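Home | Tickets | Woodshop | Finishing | Search | Log in

Stirketti Bench Forum -- Troubleshooting Logs
31 January 2024
Posted by Mahmoud

TICKET: Blotchy, sticky oil finish on pale wood blocks
Status: Solved (leaving it open for comments)
Finish: Polten hardwax oil, clear
Sandpaper: Brasteck discs, assorted grits

I've been promising to write this one up properly, and I'm so glad I kept notes, because this was the most fun I've had chasing a problem in ages! If your oil finish goes on beautifully and then sits there tacky for days with dull patches in it, read on.

The symptom

I'm making a batch of small slotted wooden blocks, the kind you stand a card or a thin sign in. The first few got Polten clear oil, wiped on with a cotton rag, and I left them on the rack overnight. By morning the faces looked patchy (shiny islands with flat gray-looking spots between them) and the edges of the slots were gummy enough to hold a thumbprint. Two days later they were still gummy. The pieces I did back in the fall with the same brand of oil cured hard without any fuss at all.

What I checked first

Old oil. The can was opened last summer and had a bit of skin on top, so I bought a fresh one and did a new block from it. Same patches, same sticky slot. So the old can was fine, and I now own a lot of oil.

Rag lint. I switched to lint-free wipes. The surface felt nicer, but the stickiness stayed put. I'm keeping the wipes anyway.

Stirring. This oil has to be stirred for a good while because the matting stuff settles at the bottom. I'd been giving it a lazy swirl. Stirring it properly evened out the sheen quite a bit, and that was my first real progress! It did nothing for the cure time.

Temperature

My shop is an unheated garage, and it's January. I had a space heater going while I worked and then switched it off when I went in for dinner, so every coat got a warm start and a cold night. I moved two blocks into the spare room, which sits at 20 degrees C, and left the others where they were. Next evening the faces on the indoor pair were dry to the touch. The garage ones were still grabbing dust.

I was ready to close the ticket right there. But the slots on the indoor pair were still sticky, and the dull patches hadn't gone anywhere.

Sanding

This is where it got interesting. I'd been stopping at 100 grit on this batch, mostly out of impatience, and going straight to oil. Coarse scratches soak up a lot of finish, and the end grain inside the slot drinks even more and then pushes it back out hours later. I'd wipe the block down, walk away, and come back to little wet beads along the slot -- which then dried into goo.

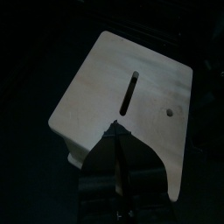 Top face and slot, a few darker smudges on the pale wood.

I also went back over my dust removal, which had been a quick brush and a puff of breath. Fine dust left in the grain mixes with oil and makes a paste. With a vacuum and then a barely damp cloth (let it dry fully before you oil!), the flat patches on my next test block shrank to almost nothing.

The fix

Sand through the grits and don't skip. I go 100, then 150, then 180, and stop there. Any finer and this oil doesn't have much to hold on to. Vacuum the faces and especially the slot. Stir the can until nothing drags on the stick. Put on a much thinner coat than feels right, wait 15 minutes, and wipe off everything that will come off. For the slot, wrap a wipe around a craft stick and run it through until it comes out clean. Come back an hour later and do the slot again. Keep the work somewhere warm overnight, with air moving past it.

The rest of the batch got this treatment and I'm thrilled with it. Even sheen, dry by the following evening, and the slots don't grab the card anymore.

For the blocks already ruined, I rubbed them with a little fresh oil on a gray pad, which softened the gummy layer, and then wiped hard. All but one came back. That one is getting sanded down in February.

Safety note: spread oily rags out flat to dry outdoors, or put them in a sealed metal can with water. Wadded-up rags can heat up and catch fire on their own.

Comments (4)

gluepot_west: The craft stick trick is great. I've been using pipe cleaners and leaving fuzz in every slot I make.

planeshaving: Did you try oiling the slot before the faces? I do mine first so the bleed-out happens while I'm still standing there.

Mahmoud: @planeshaving I didn't, and now I really want to! Trying it on the next batch.

tansy_b: Same trouble with coasters last winter. Moved them next to the water heater closet and they cured fine.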